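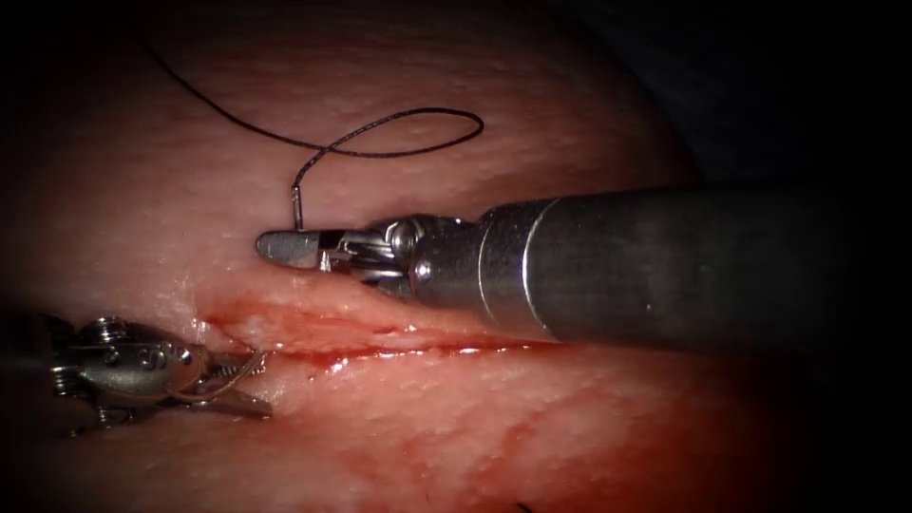 Wundus running a closure, right arm holding the needle.

Wundus review: learned suturing, second look
2018-11-02, by Alaric Dunleavy

Quick one, typed on the train back from Skukstead. I've had two days with Wundus, the suturing method from Bartosz Tomaszewski's group, and people keep asking if it's worth the bother of setting up. Short answer yes, if you already have a two-arm rig and somebody patient.

What it is: a policy trained on human demonstrations, split into 3 stages – pick up and point the needle, drive it, pass it across. Each stage has its own small network and a switcher picks which one is in charge. No force sensing. Camera only. I was doubtful about that last bit and still am, a little.

Setup. Painful. Calibration took most of the first morning and the manual skips a step (the camera has to be fixed before you zero the arms, not after). Once it's done it's done, mind. Training on the supplied 100 demos ran overnight without complaint.

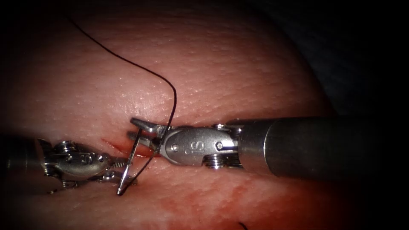 The handover is where most learned methods fall apart, and it's the stage I spent longest on. Older Zelter code, which I reviewed in February, used to let go with one side before the other had hold. Wundus keeps its grip. With the left jaws low on the needle, close to the tissue, and the right jaws still a bit open near the top end, there's a lot of bare metal between them and not much room to be wrong in. It waits there, looks, adjusts, closes. Slow, but I'd take slow. My 13 scored handovers gave 2 drops, both when I'd dimmed the light to be awkward.

Thread is the weak point. The policy doesn't really model it, it just sort of hopes. Long loops near the wrist are ignored until they snag, and then recovery is a coin toss. Tomaszewski told me a thread tracker is next on thier list. Good.

Also no knot tying. The paper is clear on this, the project page less so.

Compared with Salinas: Salinas is faster and has a nicer interface, but needs retraining every time you move the camera. Wundus coped with a small nudge. Not a big one.

Good: handover, overnight training, sensible logs
Bad: thread, setup, glare on shiny metal confuses it now and agian
Would I keep it on the rig? Yes. Already have.

Related reviews
Zelter needle planner: first impressions
Salinas 2: fast, fussy
Cheap practice pads compared
Camera mounts that stay put

Search this site Type and press enter

We use cookies to remember your settings. Accept Find out more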